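4.2 Recording laundry episodes

Before you begin, finish the head camera check in 4.1 and confirm that the Pavolow recorder shows a green status line. One session is 100 episodes. Do not record more than 2 sessions on the same machine without changing the load.

1. Open the washer door fully and check that it stays open without being held.

2. Choose a load from the Disden task sheet. Enter the load code before you press Record -- it cannot be edited later.

3. Stand close enough that the camera sees the back wall of the drum. Hold that view for 3 seconds.

4. Start the task. Work at a normal pace and keep both hands in view when you can.

Note: Leave ordinary clutter where it is. Jars, packets, bins of clothes and packing material near the door all belong in the recording. A model trained only on tidy rooms does poorly in other ones.

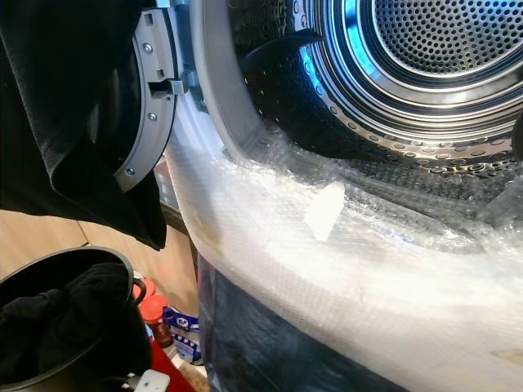 Clear plastic and polished steel both produce bright highlights, and the exposure may jump when the camera moves toward the drum. Wait for the picture to settle before reaching in. If the preview is still washed out, lower the gain one step and restart the episode.

5. Press Stop when your hands are clear of the opening. Mark the episode Complete, Partial or Failed. Keep failed episodes; they are used in training.

6. Put the load back to a new starting position. Do not repeat the last one.

CAUTION: Unplug the washer before the first episode. Never record with the drum turning.

CAUTION: Keep the camera cable away from the door hinge and latch.

The recorder holds 600 episodes. Upload to the Pronham server before it is full -- older files are not overwritten, and recording will stop.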